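Pralwood Tile Counter Grout, Unsanded, 5 kg

Cement-based joint filler for glazed ceramic and mosaic counters, backsplashes and sink surrounds.

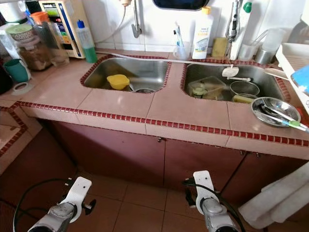
Pralwood is a polymer-modified grout for joints up to 1/8 inch wide. It is supplied as a dry powder and mixed with clean water only. Do not add latex admixture; the polymer is already in the powder.

Technical data
Mix ratio: 290 ml water per 1 kg powder
Pot life: 40 minutes at room temperature
Light use: 16 hours
Full cure: 7 days
Shade: Skekgate Gray, Bone, White

Application
Rake old joints to at least two-thirds of the tile depth and vacuum out the dust. Dampen the joints, leaving no standing water. Mix at low speed, let the paste stand for five minutes, then mix again without adding water. Work it in with a hard rubber float held at a low angle across the joint. Wipe with a damp sponge once the surface firms up. Haze can be buffed off with a dry cloth after two hours.

Around sinks
Leave the joint between the sink rim and the tile free of grout. This joint moves and must be filled with silicone. Mosaic trim has more joint length per square foot than field tile, so order extra powder where borders are used. Seal all grouted joints after full cure with Skeltavard penetrating sealer or equal.

Limits
Not for joints wider than 1/8 inch, epoxy-set tile or natural stone with a polished face. Repeated contact with acid cleaners will etch the surface. Color may vary between batches; blend bags before mixing.

Ordering
Item 114, single bag. Item 900, carton of four. Trade account questions go to Armelle Sabatier at the Shahbazi counter. Data sheet revised July by Nelu Dumitrescu.

3 comments
16 shares

Related items
Skeltavard Penetrating Sealer, 1 L
Shahbazi Hard Rubber Float
Carbide Grout Rake
Sanitary Silicone, Bone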